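Ivberg Users Board > Grippers and end tooling > Faults and near misses

Tray leaves gripper without permission

zkravchuk
Posts: 102
2/18/26

Looking for opinions on a grip fault before I strip the whole tool down and regret it.

We do hand-guided pick and place on the bench with the Volulley two-finger tool, mostly white plastic trays and their lids. Close on the long sides, lift, carry, put down. A toddler could do it, and for the first few weeks the tool was as good as a toddler. Now every so often the tray rotates a few degrees in the fingers, thinks it over and goes. One went off the bench yesterday and landed on Marwan's foot. The foot is fine and the tray is fine. Marwan wants it in the incident book, so it's in the incident book.

Grip force is set to 40 N, as it always has been. The fingers close when told and the motor current looks normal. The tool thinks it has a firm hold right up to the moment it's holding nothing.
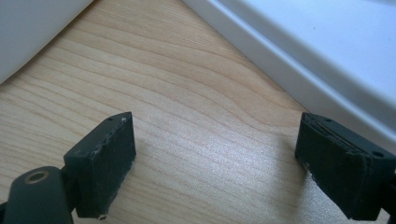 Slip only happens one way, which is the bit that interests me. The tray always turns towards the right finger. I've swapped trays, swapped operators and cleaned the bench, and it still turns to the right. Both faces are scuffed, but on the right one the top edge has gone into layers and looks to be lifting at the seam, and the lower inner corner is rough as well. The left has a chipped edge and is otherwise just ugly. Would a lifting edge alone be enough to do this, or am I looking at a bent arm?

---

pads_and_prejudice

It's the pad. It's always the pad. Once a layer starts to lift you're gripping a hinge. The tray pushes on it, the top layer slides over the one beneath, and your force reading stays lovely the whole time. Peel it off, clean it down to the block, glue a new one. Half an hour, including the swearing.

---

hbraganca

I'd disagree with "always". Glossy plastic, smooth walls, 40 N across two small faces: I'd expect slip with brand new pads if the fingers aren't square to each other. Check the pivots first. There's a bushing in each arm, and if one is worn the finger toes in and you only touch on a corner. Then the corner gets chewed and the edge gets pulled up, and everybody blames the pad. You'd be replacing the symptom every month.

Henrique

---

pads_and_prejudice

Henrique, with respect, you said bushings on the last thread too and it was a loose cable.

---

hbraganca

It was a loose cable AND a bushing.

---

zkravchuk

Thank you both, I feel very supported.

Wobbled the arms by hand with the power off. There's a bit of play on the right, none on the left. Whether it's too much play I couldn't say, the manual only tells you it should be "minimal". How many closes do people get out of a set of pads? Our log says just over 3000 on these.

---

RebeloTooling

3000 isn't bad for the foam ones. We changed to the Ernard rubber sheet and get longer, but it marks glossy parts, so have a think if yours are going to anyone who'll look at them.

Whatever you do, take the load off the edge. Most people grip far too high up the finger, right where the lining ends.

---

tpeixoto

Can I ask the dull question. What does the tool do when it loses the part? Ours used to carry on closing until the fingers met, at full force, and the natural human reaction to a falling tray is to grab for it. You can see where this goes. I still have all my fingers, but one of them was purple for most of December.

Teresa

---

zkravchuk

Oh. It carries on closing. I'd never thought of that as a fault, I thought of it as enthusiasm.

Tried it on purpose with a pencil. Got two pencils.

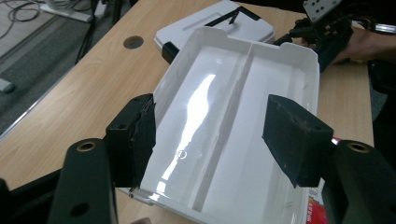 So the force is being capped on the closing move until I've found the setting for a stop on lost part, and the new house rule is that if it falls, it falls. Hands stay where they are. Divina has pointed out that the trays cost less than a cup of tea and nobody should be diving for one.

On the pads, I'm going to do it in the order Henrique says, bushing then pad, mainly because the bushing is in stock.

---

pads_and_prejudice

And tape? Please tell me there's no tape on it.

---

zkravchuk

There is some tape on it.

---

pads_and_prejudice

Black, crumpled, put on by someone in a hurry?

---

zkravchuk

I don't see how that's relevant. It's on the left finger and the left finger isn't the one misbehaving.

---

hbraganca

It is relevant, sorry. Tape on one side means different friction and a slightly thicker face, so your centre is off. The tray could well be turning about the left finger and only looking as if the right one lets go. I take back a third of what I said about bushings.

---

tpeixoto

The setting you want is under motion limits, page 7 of the menu on our firmware. It's called "object absent" and it's off by default. Test it with another pencil.

---

zkravchuk

Found it, it was off. Tape comes off tomorrow, then the bushing, then the pad, with twenty lifts between each so we know which one it was. Marwan is doing the lifts. He's asked for boots.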